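**Gripper keeps losing clear cups after a finger swap, what am I missing?**

**twanyama_bench**

Hi all, long time reader, second post. I look after one small arm at Brindham. It picks clear plastic measuring cups out of a nest, holds them upright over a scale, then sets them down on a tray. One arm, one gripper, wrist camera, bolted to a bench. Nothing fancy, and it ran fine from last February until I decided to improve it (yes, I know).

What I changed: the old fingers had worn shiny on the inside, so I ordered a new pair of the curved ones through Lamont and fitted them at the end of a shift. Same mounting holes, same length on paper. I re-ran the open and close limits, told the controller the new finger weight, and did a handful of picks by hand. All good, so I went home feeling clever.

Next morning it was dropping cups. Mostly it gets the cup up and then the thing slides down between the fingers on the way to the scale. Sometimes it closes, the controller says it has a part, and the cup stays in the nest.

I've been jogging it around the side table all afternoon, away from the nest, just gripping and letting go at different force settings. 30 percent force was the old number and it's still the one I have in there.

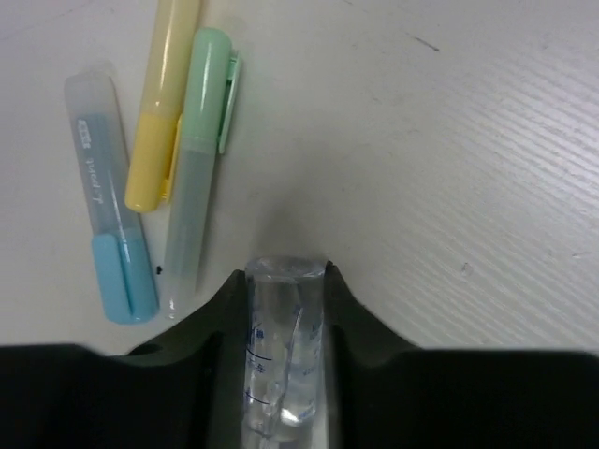

If I go up from there the wall starts to flex inward and I really don't want to squash them, they're thin. If I go down they slide even sooner. So before I start guessing with bigger numbers, what would you look at first?

- Wrist camera was not touched
- Air isn't involved, it's an electric gripper
- Fingers are torqued to the sheet that came with them
- Pick program is the same one as before

Cheers,
Wekesa

---

**jritchie**

Did you clean the new fingers before you ran them? New molded fingers often come with a bit of release film on them and it's slick as anything on smooth plastic. Wipe both inner faces with alcohol on a lint-free cloth, let them dry, try again. Costs you four minutes. I'd do that before touching a single setting.

---

**torq_baxter**

Going to disagree with Jean a little. Film would give you slipping, sure, but it wouldn't give you "has a part" with the cup still sitting in the nest. That smells like your closed position to me. If the new fingers meet a touch earlier than the old ones, the controller sees them stop short of full close and calls that a grip.

What's your part-detect window set to? And did you teach it with the fingers empty AND with a cup, or just empty?

---

**twanyama_bench**

Jean, no, I didn't clean them. Straight out of the bag and on. Feeling less clever by the minute.

Torquil, just empty. I assumed the window would carry over because the cup hasn't changed.

---

**torq_baxter**

It won't carry over! The cup is the same but the finger shape isn't, so the finger position when you're holding one is different. Close it empty, write down the position. Close it on a cup, write that down too. Your window goes around the second number and has to stay well clear of the first. Do it with several cups, they're never all the same.

---

**ardalan_s**

Both of you are probably right, it could easily be two faults. But I want to ask about grip height. Wekesa, looking at your photo you're holding it right up near the rim. Is that how it picks in the real program as well?

On my cell (bottle caps and small vials, same sort of curved finger) I got a lot less sliding once I dropped the pick point. Is your cup tapered? If it gets narrower toward the bottom, squeezing on the slope will push it down and out no matter how clean the fingers are. You want the fingers on the straightest bit of wall you've got.

---

**jritchie**

Good catch on the height. Although if it IS tapered then going lower could make it worse, depending where the straight bit is. Put calipers on one at a few heights before moving anything.

---

**ardalan_s**

Fair, I should have said "move it" instead of "drop it". Measure first.

---

**twanyama_bench**

OK, calipers out. There's a slight taper, more than I thought, and most of it is in the bottom half. Up top it's close to straight. The bench grip is where I happened to put it when jogging, the program grabs lower down. So the program is worse than the bench. Ugh. The old fingers had a flatter face and I suppose they just got away with it.

---

**rossn**

Hate to be the grump, but why not put the old fingers back on? It ran a year. Worn shiny isn't the same thing as worn out. I've got a set on a Beketti unit that look like piano keys and they've never dropped a part. Change what's broken and leave the rest alone.

---

**jritchie**

Ross, come on. Worn fingers work right up to the day they don't, and then you're doing this same job with production shouting at you. He's got the new ones on and he's most of the way through the list. Finish it.

---

**rossn**

I'd still keep the old pair in a labeled bag in the drawer. That's all I'm saying.

---

**twanyama_bench**

They're in the drawer, Ross. No label though, I'll fix that.

So this is what I did after lunch, in this order so I could tell what helped:

1. Wiped both inner faces with alcohol and let them dry. Ran 20 picks. Fewer slides, still some.
2. Raised the pick point onto the straighter part of the wall. Ran 20 more. No slides, but two false "has a part".
3. Taught the empty and holding positions again and set the window off those, like Torquil said. Ran 20 more, clean.

Force is still at 30. I didn't need to touch it, so I'm glad I asked before cranking it up.

---

**torq_baxter**

Nice. Would have been quicker to do mine first, but I'll let it go :)

20 isn't very many though. Let it run overnight and count the faults in the morning. And recheck the finger screws once it's done a decent run. Mine always give a hair after the first day.

---

**jritchie**

Mine never do, but check them anyway.

---

**twanyama_bench**

Back with numbers. 1,000 picks, 4 faults. Three of those were the nest running empty, so my fault. The last one was a real slide, and that cup had a smear of something on the outside. Screws hadn't moved.

I've written the steps into the cell log under "finger change": clean, teach empty, teach holding, check height, then run. One thing I still don't know is how often to wipe them from here on. Every shift? Weekly?

---

**ardalan_s**

I do every shift at the Tatel site, but that's a dusty room. Start there and stretch it out if the cloth keeps coming back clean.

---

**rossn**

Weekly. You'll wear them out with wiping.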